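Review: the Flerker two-arm recording bench, after a summer of dishes

By Rajitha Sivakumar

I've wanted a two-arm bench of our own for years, so take the grin in this review as a given. We had the Flerker delivered at the start of the summer and I have spent most of my working hours in front of it, recording kitchen chores for a policy we're training to load a dish rack. It's a very good piece of equipment. It has a couple of silly faults, which I'll get to, and I would buy it again tomorrow.

First, what you get. The Flerker comes as a front platform with the arm bases bolted down, a rail kit for the enclosure, the fixed overhead camera mount, and a pair of small leader arms that you hold and move while the big ones follow. There are also two foot pedals, one to start and save an episode and one to throw it away. The recording software is called Diketgate and it's sold separately (grumble), but you can use your own if you don't mind writing the time sync yourself. We tried that on our old setup and I'm never doing it again.

Assembly took two of us from 9 in the morning until just after lunch. The rails are labeled, the bolts come in separate bags, and the only step I had to redo was the cable routing, where the drawing in the manual shows the left arm twice. Leave plenty of slack at the upper joints. We had it too tight at first and the arm kept tugging at itself on long reaches.

Then came the part I was nervous about, which was the feel. I've used leader arms that were like stirring wet cement. These are light! You get a bit of resistance near the joint limits and almost none anywhere else, and after an hour I'd stopped thinking about my elbows. New people on our team were saving usable episodes on their first afternoon. Pedals sound like a small thing, but being able to toss a bad take without letting go of the leaders changes how you work. You get pickier, and the data gets better. 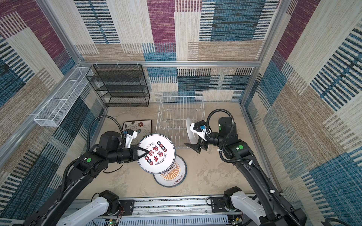 4 min read

Plates are a mean test for any gripper. They're flat, they're shiny, and a rim gives you very little to hold. I like doing them with both arms going, one pinching a plate by its rim and keeping it nearly flat while the other has a plate up on edge beside the rack. The two-finger grippers on the Flerker have angular fingers, and they'll get in between tines far better than the stubby ones I used before. My one wish is for a softer pad. Ceramic on a hard finger can creep a little if you swing too fast, so I taught myself to slow down on the turn.

We mix up the dishes on purpose. Square ones, round ones, plain, patterned, whatever the thrift store has. If every plate in your set is white and blank, the model learns white and blank. I've also gotten fond of busy backdrops, and we swap the fabric on the walls between batches so the policy can't lean on one background. The enclosure makes this easy, as the crossbar takes ordinary clips and a change of scenery costs you two minutes.

Now for some numbers, which I know are what other labs will want. By the end of August we had saved 1,011 episodes. Our best day was 113, with two operators trading off. Of everything we recorded, 32 takes had to be dropped later for sync trouble, and all of those came from one week when I'd skipped a Diketgate update. So that one's on me.

Playback deserves its own paragraph. You can scrub an episode with the joint traces lined up under the video, mark the moment of each grasp, and write a short note on it. I review every batch this way with coffee in hand — it's the nicest part of my day — and I catch things I'd never notice live, such as my habit of always starting with the left arm. A learner will copy that habit faithfully. We now call out the starting arm before each take.

The faults, then. The fan in the power supply is loud enough that I wear earplugs. The discard pedal and the save pedal are the same shape and the same color, and yes, I've lost good takes to it; I put a strip of felt on one. The platform height is fixed, and at 90 minutes my shoulders want a break. El Khatib makes a riser that fits, and ours arrived with the wrong screws but works fine with the ones from the hardware store.

We looked at the Zurton before buying. It has a longer reach and a prettier screen, and if you're doing laundry or anything else big and floppy I'd give it a serious look. For tabletop work I found its leaders too heavy, and its episodes export in a format that needed a converter at our end.

Support has been great so far. I wrote in about the manual and got a corrected drawing back the same afternoon. Next up for us is cups and bowls, and after that silverware, which I'm dreading a little and can't wait to try.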